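My grandmother kept her letters in a cookie tin, and when it came to me last February I put it on a shelf and told myself I'd get to it when things slowed down. Well, things never slow down, so I made a pot of tea one evening and just opened it.

There were 74 letters in there, most of them from her cousin Inna Karpenko, who moved away at 70 (seventy!) and started a whole new life in a town called Hustach. I'd only ever known her as a name on Christmas cards. She wrote the way some people talk on the phone, going from plum jam to her knees to the neighbor's wedding without so much as a comma, and I loved every page of it.

I've been typing them up a few at a time, usually before breakfast. My aunt helps with the handwriting, and we've had a running argument over one word that is either "curtains" or "certain." The envelopes are staying with the letters, because Inna liked to add one more thought on the flap after she'd sealed it.

I've done 11 so far. At this pace I'll be at it until next winter, and I don't mind a bit. I've also started writing to my niece, on paper, with stamps. She wrote back! Two pages, mostly about her hamster.

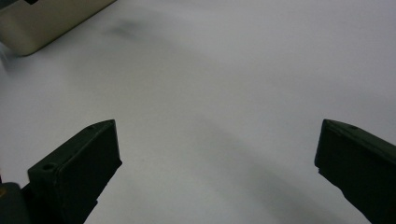

Should I flatten old letters before putting them away?

Gently, if the paper still bends easily. Open them up, lay them between clean sheets of plain paper under a heavy book for a week or so, and leave the brittle ones folded.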